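Search this journal Search Advanced
Reading time: 3 min
Print this article | E-mail this article

4.2 Wrist camera views in simulation

The comparison of the two controllers was repeated in simulation, with the gripper model and the camera mount held fixed. The first controller, Pakero, uses the wrist view alone. The second, Brornex, takes the same view together with the joint angles and the opening of the fingers. Both were trained on the same 519 demonstrations and were given no depth data.

Each controller was run for 259 episodes in rooms that did not occur in training. Wall colour, worktop finish, wall decoration and light level were drawn afresh for every episode. The starting pose of the arm was also varied, including rolls of the wrist large enough to tilt the room strongly in the camera view. An episode was scored as complete when the target had been lifted clear of the worktop and held for two seconds. Contact with the worktop was allowed, but contact with a wall ended the episode.

Pakero completed 156 episodes and Brornex 162. We do not regard this difference as meaningful. The failures were, however, of different kinds. Pakero tended to close too early when the background was dark and the target lay low in the view, where few of its pixels were available. Brornex closed later but was more often stopped by the time limit, as it made repeated small corrections of the wrist before moving forward.

Views of the kind shown in Fig. 7 were the hardest for both. The fingers are open, only the tip of a brown wooden object shows between them at the lower edge, and most of the remaining area is dark red wall or near-black surface. The strongest detail away from the gripper is a framed picture, which has no bearing on the task. Masking wall decoration in a separate set of runs made little difference to Pakero and slightly reduced the number of corrections made by Brornex.

We also tried moving the camera back along the wrist on the Urquhart mount. This brought more of the target into view at the start of the approach, at the cost of a smaller image of the fingertips. The results are given in Section 4.3.
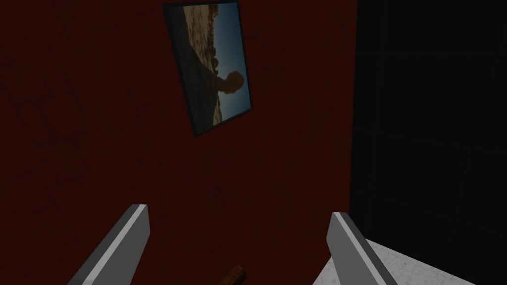

Fig. 7. Simulated wrist camera view with the gripper open. Source: authors' own rendering, Clarnby simulation set.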